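The Ferry to Staltside

Ingegerd Hovland had promised her brother that she would sell the house before the winter. It was now February, and the house was not sold. It stood on the hill above Staltside with its green door and its bad roof, and every time she took the ferry to look at it, she found a new reason to wait.

This time the reason was a letter. It lay on the kitchen floor under the mail slot, and it was addressed to her father, who was dead for two years.

She made coffee first. She was a person who made coffee first. Then she opened the letter with a butter knife and read it standing.

"Dear friend," it said. "I am still in possession of your boat. I have repaired her three times and I am now too old to repair her again. Please come and take her. Lionel Hervieu, the yellow house behind the Ekex store."

Her father had never spoken of a boat. He was afraid of the water. On the ferry he used to sit inside, with his back to the window, and hold his hat. 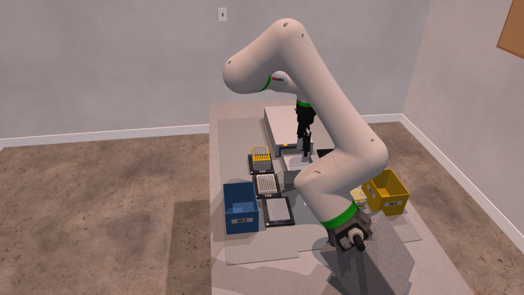 The Yellow House

Mr. Hervieu opened the door before she could knock. He was small and wore 2 sweaters, one over the other, and he looked behind her to see if somebody else was coming.

"He is not with you," he said.

"No," said Ingegerd. "I am sorry. I should have written to people."

He nodded for a long time. Then he took his coat and they walked down to the water without talking. The snow was old and gray along the road, and he walked in the middle, where it was thin.

The boat was lying upside down in a shed, on two wooden supports. She was blue and shorter than Ingegerd had imagined. On the back was painted a name, Storkivar, in letters which somebody had done with much care and no talent.

"He bought her from Baert for 50 crowns and a bicycle," Mr. Hervieu said. "He wanted to learn. Each summer he came here, he sat in her for one hour, tied to the pier, and then he went home. For 11 summers."

"He never went out?"

"Once. Up to 30 meters, I think. I rowed. He kept his eyes closed, but he asked me to tell him what there was to see, so I told him." 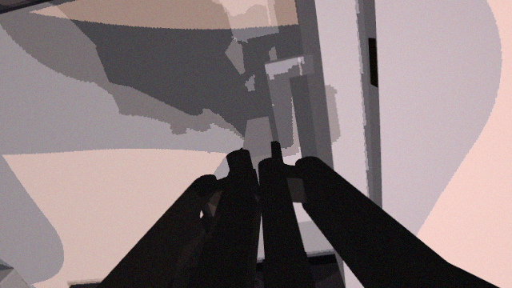
Ingegerd put her hand on the boat. The paint was cold and a little rough. She tried to think of her father sitting in it with his hat, and she found that it was easy.

"What did you tell him?" she asked.

The old man considered this. "Some birds," he said. "The church. Your mother, hanging the sheets up there by the green door. He liked that one, so I said it again on the way back."

She missed the afternoon ferry. They turned the boat over together, which took a long time, and afterwards he went to look for the oars.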